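Subject: Re: [arm-cells] Unplanned release of plate, Jistov bench
From: Alvar Magnusson
Date: Tue 13 May 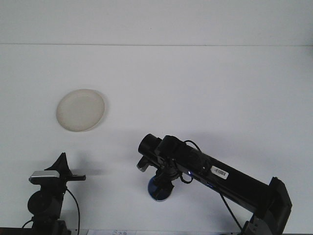

Jistov bench: plate on the table, arm with suction pad to its lower right.

Dear colleagues,

Thank you for the reports received so far. I am replying to the list so that all sites running the Kairys controller have the same information. The original message is quoted here for those who joined recently.

> During the plate transfer task the arm let go of the plate
> while it was still moving toward the rack. The controller
> did not log a fault and went on to the next step as if the
> plate had been delivered. We have seen this 3 times on the
> Jistov bench. The plate was not damaged. Is this a known
> problem, and should we stop using the suction pad?
> — Trultis site, bench operations

It was not known before this month. We have now reproduced it on our own bench, and the findings are as follows.

The controller reads the vacuum sensor every 400 ms during a transfer. If pressure is lost between two readings, the arm can travel a considerable distance before the loss is seen. This delay was expected. The more serious fault is in the step that follows: when the reading arrives after the arm has entered the release zone, the software treats the low pressure as a normal release and marks the transfer complete. No alarm is raised, and the second arm is cleared to move.

For that reason we are classing this as a safety matter and not only as a handling error. A person reaching in to pick up a dropped plate could be inside the work area when the second arm starts.

Until a corrected version is issued, all sites are asked to observe the following:

1. Limit transfer speed to 30 percent of the programmed value.
2. Turn off automatic hand-over between arms. Each hand-over must be confirmed by the operator.
3. Press the stop button before reaching onto the table for any reason. A paused program is not a stopped arm.
4. Save the full log after any dropped item, including those where no fault is shown.

The suction pad may remain in use under these limits. Sites that prefer to work with the finger gripper alone may do so, but items 2 and 3 still apply.

Emodine has supplied a test version that checks pressure continuously and requires a separate release command. We intend to run it for 1000 transfers before sending it out — the earliest date for general use is therefore in June. Please do not install copies obtained by other means.

One question remains open. We do not yet know why pressure is lost in the first place. Worn pads, the speckled finish of the plates and a slow leak at the fitting have all been suggested, and none has been confirmed. Sites that have replaced a pad recently are asked to send me the date of the change and the logs from either side of it.

Regards,
Alvar Magnusson
Bench Safety, Jistov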